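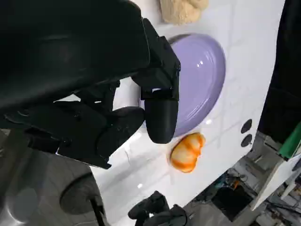

The Planstead laboratory of Bremitz opened its doors to members and partner institutions in June for an afternoon of demonstrations on the handling of household objects by robotic arms. The program was arranged jointly with Rätsep, and 18 organizations were represented among the guests. The main station was given over to tableware. Visitors gathered at a white, marble-veined tabletop to follow the work of a black gripper at the rim of a glossy lavender plate, with a small orange-and-white striped item lying on the table close by. Shiny surfaces of this kind remain a difficulty for camera-based systems, and the reflections on the plate and on the tabletop gave the engineers a ready starting point for their remarks.

The session opened at 2 p.m. with a short talk on the laboratory's current work. Staff explained that an operator first guides the arms through a task many times over, and that the recordings are then used to train the control software. The present collection holds 233 recorded sessions of table setting and clearing. Guests were told that the collection will be extended to glassware and cutlery before the end of the year – subject to the delivery of new fingertips, which are being prepared by Gukitz.

Following the talk, guests were divided into small parties and invited to each station in turn. At the last of these, 11 guests took the controls themselves under the supervision of laboratory staff. Several remarked on how lightly the fingers must be closed on a thin rim, and a useful exchange followed on the merits of soft and rigid fingertips.

Questions in the closing discussion dealt chiefly with safety distances, the cost of upkeep and the prospects for use in care homes and hospital kitchens. The laboratory's position is that supervised trials in such settings should come first, and that no date can yet be given for unattended use.

Members who were unable to attend may apply for a place at the next demonstration, to be held in October. Parties are limited to 15 persons, and requests should reach the Planstead office in writing by the end of September. Visitors are asked to report to the front desk on arrival – parking is available behind the main building.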